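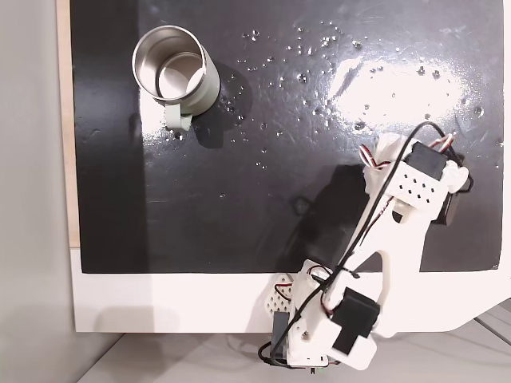

A steel cup with a green handle clip.

Home | Opinion | Food | Travel | Letters

Filed under: Opinion, Eating out

Charge me for the cup

By Sanne Verhoeven
Jun 28, 2023

My local café, Hallus, now asks for a deposit on every takeaway drink. You pay extra, you get a metal cup, and you get the money back when you return it. People in the queue grumble about it. I think every café in town should do the same.

For years the usual approach was a small discount if you brought your own cup. I had one in a cupboard and forgot it nearly every morning. A few pence off was never enough to make me go back upstairs. A deposit works on me because I have already handed the money over and I want it back.

Ayman Erraji, who runs Hallus, bought 200 cups to begin with. By his count 109 were out with customers at the end of the first month, and six had come back dented. He can live with that. His bigger worry is washing up at lunchtime, and he may have to take on someone for it in July.

There are fair objections. A deposit is a nuisance if you are only passing through, and hard on anyone counting coins. The answer is to let people return a cup anywhere. Bastuseo, two doors down, sells the same coffee in paper and won't take a Hallus cup — I asked. The council could sort that out with one shared cup and one shared price.

Until then I keep mine by the front door.

Contact us | © Gezer Post | Back to top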